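# The Long Apprenticeship of a Robot Packer
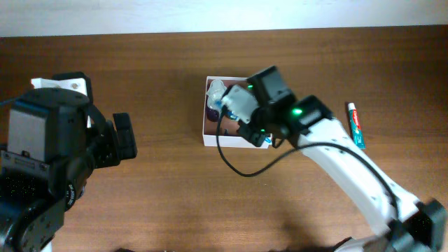
*Two arms, one open box and a tube of toothpaste at the Clistodus workshop in Hesholm.*

The man from Clistodus told me I would be amazed, and then for most of a Monday morning I watched a toothpaste tube.

Clistodus wants to sell machines that pack small household orders, the sort of box that gets a few bathroom things dropped in it and goes out the door. It doesn't program the movements one by one. It collects examples. A person steers the arms through the job, the computers store what the cameras saw and how every joint moved, and later a learning system is fed the lot and asked to do the job alone. The company's brochure calls this "teaching the way you'd teach a child." I have taught a child to pack a bag. It took one afternoon and some shouting.

Esko Kinnunen runs the collecting. He is a patient man with a bad chair, and he was more candid than the brochure. Each run is called an episode. On a good day his operators save 48 of them for a single task, and a good day means that the network holds up, the gripper stays calibrated and the operators don't get sloppy after lunch.

"Sloppy is the hard one," Kinnunen said. "If you hesitate over the box, it learns to hesitate over the box."

So what counts as a good example? I asked three times and got three answers. In April the rule was that a fumble spoiled an episode and it was thrown out. Then somebody noticed that a system raised on perfect runs had no idea what to do when it missed, so now certain fumbles are kept, provided the operator recovers nicely. Who decides what is nice? Kinnunen does, on a screen, at the end of the shift, with a cup of coffee going cold. I don't say this to mock him. He seems good at it. But a great deal of what gets sold as machine learning rests on one tired person's taste, and I have yet to see that in an investor deck.

The test results are where my eyebrows went up. Clistodus says its packing model, which it calls Vainio, succeeds "nearly always." Nearly always on this table, with these items, under these lamps. When I asked how it did at the customer's warehouse in Harnomthorpe, I was told that the move had gone well and that two more months of collecting would be needed on site. Those are hard to hold in the head together. If the skill has been learned, why does it have to be learned again down the road?

The company's reply is scale. Gather enough episodes, in enough rooms, and the differences wash out. Maybe so. Language software got a long way on that bet, but its makers started with a planet's worth of writing lying around for free. Nobody left a planet's worth of toothpaste packing lying around. It has to be made by hand, at an hourly wage, and Clistodus would not tell me what an episode costs.

I asked Kinnunen whether he thought he'd run out of work in two years. He laughed and went back to his screen, where there was an episode waiting to be kept or thrown away.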